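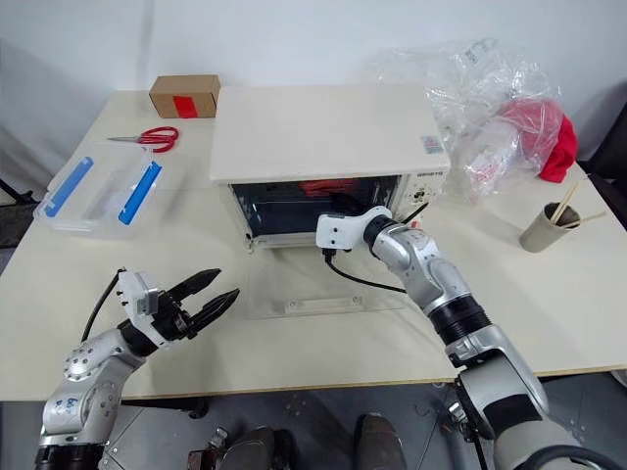

The Long Wait for a Small Mirror

Search this site
Enter keyword
Go

February 18, 2024

The telescope at Clernside is five years behind schedule, which in astronomy counts as a brisk pace. Its dome sits on a ridge where the wind takes hats, and the road up to it was last graded when the telescope was still a drawing. The drawing, I should say, was lovely. It hangs in the entrance hall next to the coat hooks, and it shows a slim blue tube aimed at a sky full of stars, with a family of four looking on in shirtsleeves. I have been to Clernside twice. On neither occasion would I have taken off my coat.

What they are building up there is a survey telescope called Hesow. It won't take the kind of picture that ends up on a calendar. Its job is to look at the same patches of sky night after night and notice what has changed: a star that has dimmed, a speck that has moved, a galaxy that has grown a bright new dot since September. Most of what it notices will be satellites. The software is supposed to throw those out, along with airplanes, stray light and a large class of objects the team calls "ghosts," which are reflections of the telescope looking at itself.

I like survey telescopes. They have the temperament of a night watchman. A big general-purpose observatory is booked by the hour, and people fly in and fret about clouds and go home with their one galaxy. A survey machine just walks its rounds. If something goes off in the sky at three in the morning, it makes a note and carries on, and somebody else gets the paper out of it.

The main mirror is not large. You could get it through a garage door, and at one point they had to. It was ground and polished by a firm called Cesteso, which up to then had mostly made lenses for machines that inspect other machines. Cesteso gave a delivery date and then, over a long correspondence, a number of others. The first blank cracked in the furnace. The second was fine until somebody measured it properly. The third is the one now sitting in the dome under a cloth, and the people at Clernside talk about it in the tone families use for a child who finally finished college.

Glass is slow. You heat it, and then you cool it so gradually that a person could lose interest in the whole business, and if you hurry the cooling the strain stays locked inside and comes out later at a bad moment. After that comes the polishing, which goes on until the surface is right, and then a little more, because the test rig has been moved and nobody quite believes the last reading. I asked how long a mirror like this ought to take. I was told that it was a good question, and then we looked at the parking lot.

The camera is another matter. It comes from Sowa, and it arrived on time, which caused no end of trouble because there was nowhere to put it. For 2 winters it lived in its crate in a room with a dehumidifier. It has 255 separate electronic channels, each of which reads out its own strip of sky, and each of which has to be checked and matched to its neighbors so that the finished picture doesn't look like a badly hung set of blinds. This has been done once already, in the crate room. It will have to be done again in the dome, where the temperature is different and the power supply hums.

Then there is the question of what all this is for, which visitors ask a lot and which the staff answer with great patience and a laminated sheet. The short version is that the sky is busier than it looks. Stars flare. Rocks go by. Now and then something collapses a very long way off and the light gets here after a trip that makes the construction delays seem reasonable. Hesow is meant to cover 300 fields on a clear night and have its list of suspicious items ready by breakfast, so that larger telescopes can swing around for a better look before the thing fades.

How many clear nights there will be is a sore point. The ridge was picked after a long study of the weather, and the weather has been behaving differently ever since the study ended. On my first visit there was fog. On my second there was fog with sleet in it. I was assured that the week between had been superb.

The kitchen at Clernside, I will say, is excellent. Any observatory that spends enough years not observing will develop a good kitchen. There was soup, and there was an argument about whether the dome motors should be replaced now or after they fail, and the argument had clearly been going on long enough that everyone knew their parts. A chart on the wall gave the current date for first light. Under the date you could make out where other dates had been, in other colors of marker, all rubbed out with varying degrees of effort.

The next step is to coat the mirror with aluminum — a layer so thin that the whole reflecting surface of the telescope would weigh less than a bite of lunch. Everything else on that ridge, the concrete and the steel and the motors and the road, exists to hold that film of metal still and point it at the right place. The coating takes a few minutes. Getting ready for it has taken since fall, and the pump is out for repair.

Recent features
Who Gets to Name a Crater?
The Comet That Came Back Dimmer
A Short History of Observatory Coffee
Dark Skies and the New Parking Structure
Why Your First Telescope Wobbles
Letters: More on Leap Seconds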